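Washing a down jacket at home or sending it out?
Posted by Nhi Doãn in Laundry and Fabric Care
April
6 min read

Nhi Doãn
I have a down jacket that has gone flat across the shoulders and smells like campfire. The care tag says machine wash cold, gentle, tumble dry low. The dry cleaner near me in Atarthorpe wants more than I'd like to pay and couldn't tell me whether they use solvent or water on down. Has anyone here done it at home in a regular top loader? Mine has the post in the middle. I don't have a front loader and would rather not buy special soap if dish soap works.

prelusfan
Don't use the top loader. The post grabs the shell and twists it, and the jacket floats and traps air so it never gets rinsed. Go to a laundromat with front loaders. Mine has the big ones and the whole job takes an evening.

As for dish soap, no. It strips the oil from the down and it takes forever to rinse out. Get down wash.

gravelroad118
I've used a top loader with a post for years. Fill it first, stop the machine, push the jacket under by hand until the air is out, let it soak, then run only the spin. I never let it agitate. No tears so far on two jackets and a vest.

Agree on the dish soap.

Mechthild Lehner
I did alterations and repairs for a long time and I'd say both of you are right, depending on the shell. A thick shell will take the spin in a top loader. A very thin one may not, and the baffles are where it goes. A wet down jacket is heavy and the weight hangs on the stitching. Never lift it out by the shoulders or the hood. Get both arms under it and carry it like a load of wet towels.

Before any of that, check for small holes and loose seams and fix them. Close all the zippers. Empty the pockets, including the inside one.

Nhi Doãn
Thanks. The shell is medium, I guess. Not the very thin kind. It has one pinhole near the cuff where a feather keeps poking out. Would a patch hold up in the wash?

Mechthild Lehner
A stick-on nylon patch will hold if you round the corners and give it a day before washing. Don't pull the feather out. Pinch it from the other side and draw it back in.

susetti_m
Everybody talks about washing but drying is where people ruin these. Low heat, and it takes a lot longer than you think. I was at the laundromat nearly 6 hours with my long coat. Put in clean tennis balls, and take it out every half hour to break up the clumps with your fingers. If you feel any lumps at all it's still wet inside. Put it away like that and it will smell worse than campfire.

prelusfan
Six hours is too long. Two and a half for a normal jacket in a big dryer on low. If yours took six the dryer was weak or it was a very long coat.

susetti_m
It was a very long coat. I said that.

gravelroad118
I start mine on the rack overnight and finish in the dryer the next day. Saves quarters. Lay it flat though, not on a hanger, or all the down slides to the hem.

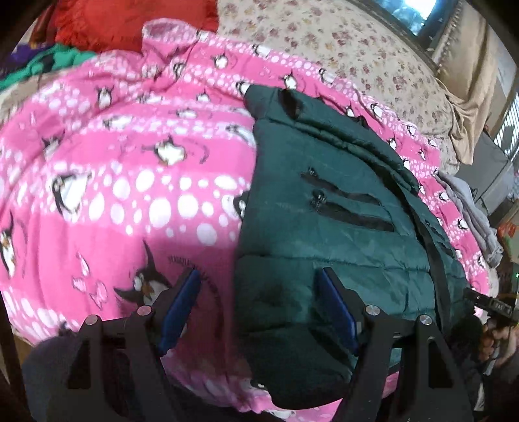 The other thing is to check it again the day after. I've had one feel dry when it was warm from the dryer and then go clammy at the bottom once it cooled. It went back in for another 40 minutes and that fixed it.

Sầm
Disagree about leaving it overnight. Wet down starts to smell if the room is cool. If you can't get to a dryer the same day, wait to wash it.

gravelroad118
My laundry room is warm and I've never had a smell. In a basement I would probably do what you say.

Mechthild Lehner
I'm with Sầm on this one. I've had coats brought in that were left damp for a few days and you don't get that smell out easily. One night in a warm room is likely fine, but I wouldn't recommend it to someone doing it for the first time.

Nhi Doãn
OK, the plan is: patch the cuff tonight, buy the down wash, and use the front loader at the laundromat on Wednesday when it's quiet. Low heat and tennis balls. Do I run a second rinse?

prelusfan
Yes. Two if you still see suds in the door.

susetti_m
And no fabric softener or dryer sheets. Wipe out the soap drawer before you start – the person before you probably used softener.

Nhi Doãn
Good point, I wouldn't have thought of the drawer. I'll post again when it's dry.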